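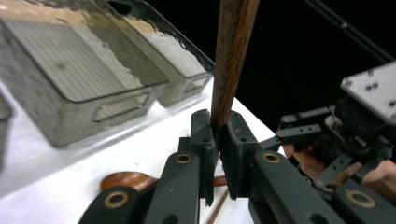 Ticket: Handgreifer, Regeln für lange dünne Gegenstände
Status: in Bearbeitung
Priorität: normal
Erstellt von: Yu-na Yeon
Bereich: Aufnahmestandard Tischaufgaben

So 9. November, Eröffnung

Hallo zusammen, ich mache das jetzt doch als Ticket auf, im Chat geht es sonst wieder unter! Es geht um die Aufgabe »Holzbesteck in Boxen sortieren« am weißen Tisch. Beim Durchsehen der Charge habe ich 118 Durchgänge auf »unklar« gesetzt, und zwar fast alle aus demselben Grund: Unser Standard sagt »Gegenstand mittig zwischen den Fingerpads greifen«, und bei einem Holzstiel weiß kein Mensch, was mittig heißt. Mitte vom Pad? Mitte vom Stiel? Beides? Ich habe drei Leute gefragt und drei Antworten bekommen (eine davon war meine eigene von letzter Woche, peinlich).

Wenn ihr euch die Griffe anseht: Der Stiel steckt sauber zwischen den beiden schwarzen Pads und steht fast senkrecht nach oben. Für mich ist das ein guter Griff. Nach Wortlaut müsste ich ihn trotzdem zur Prüfung geben, weil das obere Ende nicht zu sehen ist und ich die Mitte des Stiels also gar nicht bestimmen kann.

Was ich schon probiert habe:
- Den Abschnitt »Greifen« im Standard noch mal ganz gelesen. Zu länglichen Teilen steht da nichts.
- In der alten Fassung aus dem Projekt Killolach nachgeschaut. Da gab es einen Satz zu Stäben, der ist beim Zusammenlegen der Dokumente verloren gegangen.
- Das Prüfskript Wumano mit anderer Toleranz laufen lassen. Bringt nichts, es meldet dann bloß andere Durchgänge.

Nachtrag 1, gleicher Tag

Noch etwas, das mir beim Sichten aufgefallen ist und eigentlich zur selben Baustelle gehört. Die Kelle von einem Holzlöffel und ein dünnes Stäbchen liegen direkt unter dem Greifer, zum Teil hinter den Armen verdeckt. Der Standard verlangt, dass die übrigen Teile »gut sichtbar und getrennt« liegen. Getrennt von was? Voneinander oder vom Greifer? Ich würde sagen: Verdeckung durch die eigenen Greiferarme zählt nicht als Fehler, die kriegt man bei dieser Bauform ja überhaupt nicht weg. Bitte um Widerspruch, falls das jemand anders sieht.

Rückmeldung Østergaard

Kam telefonisch, ich tippe es aus meinen Notizen ab. Die haben das Problem bei Ivano auch gehabt und messen seitdem nur noch am Pad. Also: Wo der Gegenstand die Pads berührt, soll es die Padmitte sein, und an welcher Stelle vom Stiel man zupackt, ist freigestellt. Gefällt mir sehr, das kann man im Bild nämlich wirklich prüfen. Einzige Einschränkung bei denen: Der Stiel darf beim Anheben nicht kippen, sonst wird neu gegriffen, und der Fehlgriff bleibt in der Aufnahme drin. Rausschneiden ist tabu. Das machen wir ja sowieso so (hoffe ich!).

Nachtrag 2, zweite Hand

Frage aus der Runde war, ob der zweite Greifer in der Luft geparkt werden darf, während der erste arbeitet. Im Standard steht dazu »ruhig halten«, mehr nicht. Mein Vorschlag wäre, dass er neben dem Arbeitsbereich bleibt und die Pads vom ersten nicht verdeckt. Finger am Gestänge finde ich vom Bild her völlig in Ordnung. Aus Sicherheitsgründen hätte ich trotzdem gern einen Satz dazu, dass man nicht in die Gelenke fasst, die Dinger klemmen nämlich ganz schön.

Textvorschlag für die neue Fassung

5.1 Bei länglichen Teilen zählt die Mitte der Pads. Die Greifstelle am Teil ist frei.
5.2 Ein Ende darf aus dem Bild ragen, solange der Kontakt an den Pads erkennbar ist.
5.3 Verdeckung durch die eigenen Greiferarme ist kein Ablehnungsgrund.
5.4 Der ruhende Greifer bleibt seitlich und verdeckt die aktiven Pads nicht. Keine Finger in die Gelenke.
5.5 Kippt das Teil, absetzen und neu greifen. Nichts herausschneiden.

Bei 5.2 bin ich noch unsicher, ob »erkennbar« reicht oder ob wir wieder in dieselbe Diskussion rutschen. Wer eine bessere Formulierung hat, her damit.

Offen

- 118 Durchgänge nach dem Vorschlag neu bewerten (mache ich, sobald 5.1 und 5.2 abgenickt sind)
- Wumano auf den Padkontakt umstellen
- Alten Satz aus Killolach raussuchen und mit 5.1 vergleichen
- Klären, ob die neue Fassung im Dezember gilt oder schon für die laufende Charge

Bis dahin bitte nichts löschen und bei Stielen und Stäbchen einfach »unklar« stehen lassen. Ich schaue morgen wieder ins Ticket.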